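手でつかむということ　アルサムの公開日に行ってきた

三月に、知り合いに誘われてアルサム（Altham）という小さな開発拠点の公開日に行ってきました。ロボットの展示と聞くと、踊ったり宙返りしたりするやつを想像しますよね。私もそのつもりで、スマホの充電を満タンにして出かけたんです。ところが会場でいちばん長く人が足を止めていたのは、机の前に座った人が両手に道具を握って、黙々と物をつまんでは置く一角でした。地味！　でも私はここがいちばん面白かったし、帰ってからもずっとそのことばかり考えているので、書いておきます。

先に言ってしまうと、私の意見はこうです。ロボットの公開日は、完成した動きより、こういう手元の作業をもっと見せるべきだと思う。

受付でもらった紙には、その日の来場予定は134人とありました。駅からの坂がきつくて、着いたころには息が上がっていたんですが（上着を脱いだら今度は寒い）、中に入ると思ったより静かで、みんな小声でしゃべっている。最初の部屋では、ファムス（Famus）という搬送用の機械が棚と棚のあいだを行ったり来たりしていました。よくできていると思います。なめらかだし、人が前に立てばちゃんと止まる。ただ、三往復も見ると「うん、走ってるね」で終わってしまうんですよ。隣にいた小学生くらいの子も、もう壁のポスターを読んでいました。

で、奥の部屋です。やっていたのはガンドフ（Gandov）という計画の作業で、人が手持ちのグリッパーを使って物を扱い、そのときの動きを記録して、あとでロボットに覚えさせるというもの。理屈は前に記事で読んだことがありました。でも、読むのと近くで見るのとでは全然ちがう。たとえばスマホのケースみたいな薄くて長いものを挟むとき、指先はこうなります。

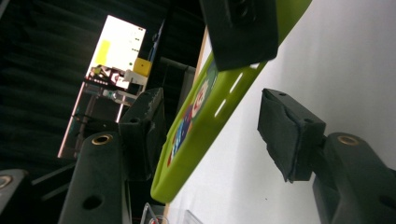

黒いパッド二つのあいだに、黄緑の細長いプラスチック。

近くで見ると、パッドの縁がちょっとほつれているんですよね。私はこういうところに弱い。ぴかぴかの新品が台座に載っているより、擦れた跡のある道具のほうがずっと信用できる気がしてしまう。台所の菜箸と同じで、先が傷んでいるのは出番があるからだろうと、勝手に思って見ていました。

説明をしてくれたのはプシュパ・セムワルさんという方で、この人の話がまた良かった。「指が二本しかないと思って持つと、だいたい失敗します」と言うんです。人間は物を持つとき、指の腹で重さを探ったり、手のひらに逃がしたり、落ちそうになったら小指を添えたり、とにかくいろいろやっている。それが全部使えなくなる。どこを挟むか、どの角度から入るかを先に決めておかないといけない。言われてみればそうなんだけど、四十年以上も自分の手を使ってきて、そんなこと一度も考えたことがありませんでした。

来場者も練習用のを握らせてもらえました。もちろん私もやりましたよ！　つかむ相手は空のペンケース。簡単そうでしょう？　2回続けて落としました。三回目でやっと持ち上がったと思ったら、今度は置くのが難しい。机に着いたと思って開くと、まだ少し浮いていて、ことん、と倒れる。後ろに並んでいた男の人に「惜しい」と言われて、妙にうれしかったです。順番待ちは7人いたのに、もう一回やりたくて列の最後尾に戻りました。

このとき腕に残った感じが、私にはその日いちばんの収穫でした。ロボットが物をつかみそこねる映像をネットで見て、笑ったことがある人は多いと思います。私も笑っていた側です。でも自分で二本の指だけになってみると、もう笑えない。あれは難しいことをやっているんだと、頭より先に手首が納得するんです。

こういう体験は、いくら立派な映像を流しても伝わらないと思うんですよ。ハオ（Hao）という会場の大型モニターでは、編集された紹介動画がずっと流れていました。音楽もかっこいい。でも、動画の中のロボットは一度も落とさない。成功したところだけをつないであるから当たり前なんですが、見ている側は「もうここまでできるのか」と思うか、「どうせ作り物でしょ」と思うか、どちらかに振れてしまう。どっちもあまり健康な見方じゃない気がします。

奥の部屋では、記録の作業は机ひとつで進んでいました。白い板の上に透明な細長いトレーがあって、その中に緑っぽいスマホが伏せて置いてある。両手に一つずつグリッパーを持って、トレーの上へそろそろと寄せていく。見ているこちらまで息を止めてしまいます。壁の表には、その日の目標が58回と書いてありました。58回ですよ。同じような物を、少しずつ違う置き方で。私なら十回で飽きて、お茶をいれに立つと思う。

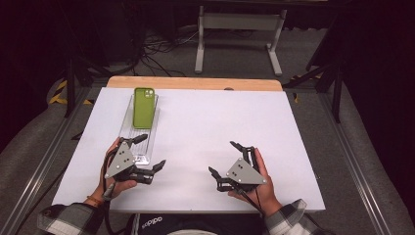

シネイド・オグリーファさんは、私がこの話を下書きのまま送ったら、わりと厳しい返事をくれました。地味な作業を見せるのは賛成だけれど、見学者がそれを「けなげ」だとか「職人みたい」だとか言って感動して帰るのは違うと思う、と。一日じゅう同じ姿勢で腕を浮かせている仕事なら、肩は凝らないのか、休憩はどうなっているのか、そこまで聞いてくるのが見学でしょう、というのです。

うーん、痛いところを突かれました。聞いていないんですよ、私。菜箸がどうとか考えて、すっかりいい気分で帰ってきてしまった。自分で握ったのはほんの数分で、それでも翌朝は右の前腕がだるかったのに。

だから少し言い直します。手元の作業を見せてほしい、という気持ちは変わりません。そのうえで、作業している人に質問できる時間をちゃんと取ってほしい。一回にどれくらいかかるのか、やりにくい物は何か、失敗した回の記録は捨てるのか残すのか。セムワルさんは最後の問いにだけ、帰りぎわに立ち話で答えてくれました。残すことのほうが多いそうです。どう落ちたかも見たいから、と。私はこの話をもっと長く聞きたかったんですが、バスの時間が迫っていて、お礼もそこそこに坂を駆け下りました。

アルサムの公開日は次もあるらしいので、また申し込むつもりです。今度は肩と休憩のことを最初に聞きます。あと、ペンケースの再挑戦も。家では今、割り箸二本の先にスポンジを巻いて、テレビのリモコンをつまむ練習をしています。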